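About Kelten

Kelten is a small school for home appliance care and repair. We teach people who want to keep their machines working longer, and also people who want to make this their job. Our workshop is on the ground floor of the old Kariuki building, and the classroom is one floor up.

The school was started by Esther Kashindye, who repaired kitchens and laundry equipment for many years before she began to teach. Her first group met in the evenings at one long table. Today we receive up to 60 students in a year, and the courses are still given in small groups, so each person has time to put the hands on the work.
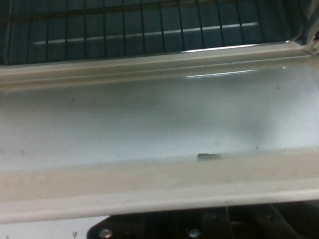 Text by Esther Mbwambo, course office — updated August 25, 2020

A big part of our first course is about surfaces. Glossy white panels show every small speck, and a metal rim or a grille of thin bars collects dust in places which the cloth does not reach easily. Students learn to look at a panel from the side, against the light, before they start to clean it. They learn also to treat a fine mesh gently and to use a soft brush there.

After this come hinges, seals, fans and simple electrical testing. The second course goes deeper and ends with a practical task, which is done alone and discussed with the teacher afterwards. We do not give marks. You receive a written opinion of one page, and it is quite detailed.

Our parts room has 526 drawers, sorted by the system of Mrs. Kashindye. New students find it strange in the first week, but the list hangs beside the door. Small parts can be bought there by former students too.

New courses begin every June. If you want to visit us before you decide, please write to the course office and we will agree on a time — mornings are best, when the workshop is more quiet.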